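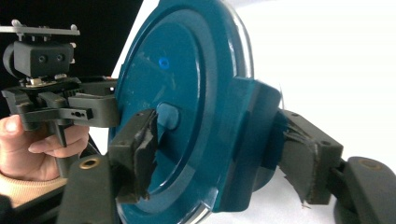
Fig. 6. The teal disk held between both finger pads, with the second gripper at upper left.

Section 4. Fitting the finger pads and doing your first hold

By now you should have two Cliroto hand grippers bolted together, with the slides moving freely. This is my favorite part of the build! Everything up to here has been brackets and screws, and now you get to pick something up.

You will need:
Both assembled grippers
Pad material, foam or rubber, cut in section 3
Contact adhesive
A 2 mm hex key
A dry cloth and a little rubbing alcohol
One practice object, fairly flat, with a rim or an edge you can get a finger behind

4.1 Gluing the pads

1. Open the fingers all the way and wipe both inner faces with alcohol. Let them dry.
2. Lay a pad on each face without glue and close the gripper slowly. The pads should meet along their whole length. If one corner touches first, go back to 3.7 and loosen the finger screws a quarter turn.
3. Spread a thin coat of adhesive on the finger and on the back of the pad. Wait until it feels tacky, then press the two together, starting at the tip and working back toward the arm.
4. Clamp for 44 minutes. Yes, it is an odd number. Hooman Asadi timed it on a cold February evening in the workshop and it has stayed in the guide ever since.
5. Trim any overhang with a sharp knife, cutting away from the finger.

Note: Pads wear, and they wear fastest along the sides and the bottom edge. The ones in Fig. 6 are frayed and torn, with strips peeling away. Change yours before they look like that if you plan to hold anything with a finish you care about.

CAUTION: Keep adhesive off the brass threaded inserts in the arms. Glue in the threads is miserable to get out, and drilling will ruin the plastic around them. A scrap of tape over each insert takes care of it.

4.2 Checking the camera mount

Do this on both grippers, even if you will only use one today.

1. Hold the gripper by the handle and tilt it from side to side. Listen for a rattle around the camera module.
2. If you hear one, snug the small screws between the module and the body. Go in a cross pattern and stop as soon as the rattle is gone.
3. Check the standoffs under the metal plate the same way.
4. Look along the rack. The teeth should be free of glue, dust and plastic crumbs for the full travel.
5. Wipe the lenses with a clean cloth.

Note: If you printed the older Prorker body, the plate sits a little lower and the cable has to come out the back. Route it before you tighten anything. (I have done this in the wrong order twice.)

4.3 The first hold

A round disk is a great thing to learn on. It is easy to grab badly and just as easy to feel when you have it right. Svatopluk Brabec likes a coffee can lid, which works fine too.

1. Set the object on a clear, light surface.
2. Bring the open fingers in so that one goes to the inner face and the other goes behind. If your disk has a recess, as the one in Fig. 6 does, put the inside pad beside it – flat material gives you much more grip than the edge of a slot.
3. If there is a bracket or other thick part on the rim, close the outside finger near it.
4. Squeeze until both pads touch, then a little more. Stop when the pads begin to flatten.
5. Lift straight up, a hand's width or so, and hold for 27 seconds.
6. Set it down, open the fingers, and do it again from the other side.

If the disk turns in the grip, your fingers are too close to the rim. Move in toward the middle. If it slides straight down, clean the pads and try again before you squeeze harder.

CAUTION: Glossy paint chips easily. Practice on something that already has a few scuffs and keep the nice parts for later.

4.4 Bringing in the second gripper

Once the first hold feels steady, pick up the other gripper in your free hand and bring it toward the object with the fingers open. Go slowly. The camera modules stick up higher than you expect, and the plates on top will knock together if you come in level. Tilting one gripper outward usually gives enough room.

Practice passing the disk from one to the other. Close the second gripper fully before you open the first. It feels clumsy for the first few tries and then it clicks, and it is so much fun when it does!

Settings for the Flara logger are in section 5. If you are building the Vlad version with the longer fingers, read Appendix B first – the pad sizes are different.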